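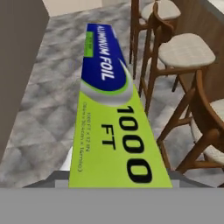

June, Kuloton sim bench, afternoon

Picked up the foil box problem again. Wrist view only, kitchen layout, long carton on the marble. Yesterday's planner kept choosing a wrist yaw that put one finger on top of the carton.

First suspect was the pose estimate. Dumped it against the simulator's ground truth: position is fine, yaw flips by 180 degrees between consecutive steps. The flip comes from the Prandach matcher. It scores both ends of the carton nearly the same when the near end is close to the fingers, even though the print (blue band far, green panel near) ought to settle it. Turns out the crop going into the matcher is converted to grayscale. Left over from the Stindbridge config, where all the objects were plain.

Changes:
- color crop on for textured objects
- yaw hysteresis in the tracker, needs 2 agreeing steps before a flip is accepted
- planner now treats yaw and yaw + 180 as the same grasp for boxes

Reran the 153 saved starts. Finger-on-top cases went from 38 to 2. Both of those start with the carton nearly parallel to the wall panel, and the approach runs out of wrist range. Separate issue, filed under reachability.

Step time went up by about 4 ms with the color crop. Fine for now.

Still open: countertop and floor share the same marble texture and the plane segmentation sometimes merges them past the counter edge, near the stools. Try a depth cutoff before touching the segmentation weights. Config is on the branch yaw-box, not merged.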